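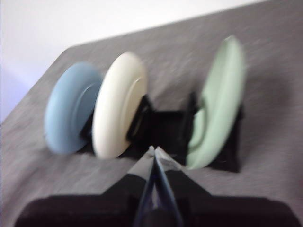
Sioned Gwilliam asks whether a water softener is worth fitting if the only complaint is white marks on the plates and a bit of crust round the kettle spout. Short answer, no. Longer answer in this thread.

---

The marks are mostly calcium carbonate. Hard water carries calcium bicarbonate in solution. When a drop dries on a surface the carbon dioxide leaves, the carbonate stays, and you get a ring the shape of the drop.

---

Two things decide how bad the ring is: how hard the water is and how much of it dries in place. You can change the second one for nothing. Stand plates on edge with a gap between them and most of the water runs off before it dries. Flat stacking holds a film between each pair.

---

A tea towel does the same job faster. Use a clean one. Old fabric conditioner leaves its own smear, which people then blame on the water.

---

Before buying anything, find out your hardness. Water companies publish it by postcode. Check the unit before you compare it with anyone else's. Clark degrees, French degrees, German degrees and mg/l as calcium carbonate are all in use and dishwasher manuals do not agree on which.

---

My supply is 18 German degrees. That is hard by any scale. If yours comes back under half that, I would stop reading here and buy some citric acid.

---

Citric acid for the kettle: a heaped tablespoon in a litre of cold water, warm it, switch off before it boils, leave half an hour, tip out, rinse twice. Keep the temperature down. Calcium citrate is less soluble in very hot water and can form a new deposit that is harder to shift than the old one.

---

Do not use it on marble or limestone worktops. They are the same stuff as the scale and will etch.

---

Reply to a question about dishwashers. Most have a small softener built in, under the salt cap at the bottom. It needs dishwasher salt and it needs the hardness setting changed from the factory value. I have seen several where the salt was topped up faithfully and the setting had never been touched.

---

Table salt in the dishwasher: avoid it. The anti-caking agent and fine grain can clog the unit. "All in one" tablets contain something to hold calcium in suspension, and they cope with moderate hardness. In my area they need the salt as well.

---

Now the whole-house unit. I fitted a Relteck last year on the feed to the hot cylinder only. The cold taps are still hard. It is a resin bed that swaps calcium for sodium, then flushes itself with brine when it is used up.

---

Mine is metered, so it regenerates by volume and ignores the calendar. It is set to 1505 litres. The last gap between cycles was 19 days. An unmetered one on a timer would have used more salt for the same water.

---

Salt is the running cost. I buy block salt in eight kilo packs. Tablet salt is cheaper per kilo where I am but the Relteck tank is the wrong shape for it. Check this before you buy the unit. I did it the other way round.

---

What changed: the shower head stays clear, soap lathers with less, the cylinder no longer ticks as it heats. What did not change: spots on glasses. Softened water still has dissolved salts in it and they still dry to a mark. The mark wipes off more easily.

---

Keep one unsoftened tap for drinking, and ask the fitter where it will be before the pipe is cut. Anyone on a low-sodium diet, or making up baby formula, needs that tap.

---

On magnets and clip-on coils. I had a Vovley on the rising main for a year before the Relteck. Kettle scale looked the same to me with it on and with it off. It was one house and I took no proper measurements, so weigh that accordingly.

---

Sioned again, asking about jug filters. They reduce hardness while the cartridge is fresh, then less, then hardly at all. Fine for tea. Too slow for washing up.

---

So for marks on plates: rack, towel, citric acid now and then, correct dishwasher setting. For a scaled cylinder or a combi boiler in a hard area, get a price for a softener and ask where it drains to.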